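Bag ban talk fills the Rakow library

Monday, November 19, 2018

Well, I went down to the Rakow library last night expecting the usual dozen people and a plate of cookies, and I ended up standing against the back wall for 2 hours. Turns out folks around here have feelings about plastic bags!

The town council wants to stop stores from handing out thin plastic carryout bags starting in February. Paper would still be fine, and so would anything you bring from home. Stores with fewer than 11 employees would get extra time to use up what they have, and I heard a few sighs of relief over that one.

Bleddyn Morris, who runs the Stulter grocery on the corner (you know the one, with the good rye), told us he still has 117 cases sitting in his stockroom. "I'm not against it," he said. "I just don't want to eat the cost." He got a nice round of applause.

Uldis Navickas from the creek cleanup group was up next -- and he'd brought a sack of what they pulled out of Zulten Creek this fall. It was pretty muddy, and so was the library carpet by the time he sat down. He'd like the town to give away 1,000 cloth bags before the rule kicks in, and the council said they'd look at the price.

A lot of the questions were about what counts. Bread bags, produce bags, dry cleaning covers and the zip kind you use for sandwiches are all left alone under the draft. I was glad, as I go through plenty of those packing lunches -- I rinse them out, but still.

There's no vote yet. You can read the draft at the town office on Raudsepp Street, and they're taking written comments at the front desk there until the end of the month. I'm dropping mine off tomorrow.

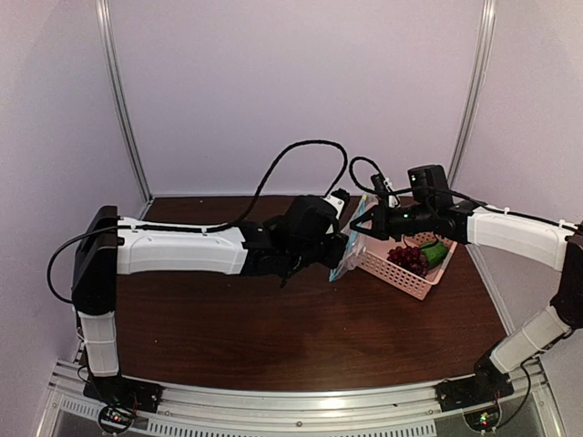 Clear zip bags like this one are not covered by the draft rule.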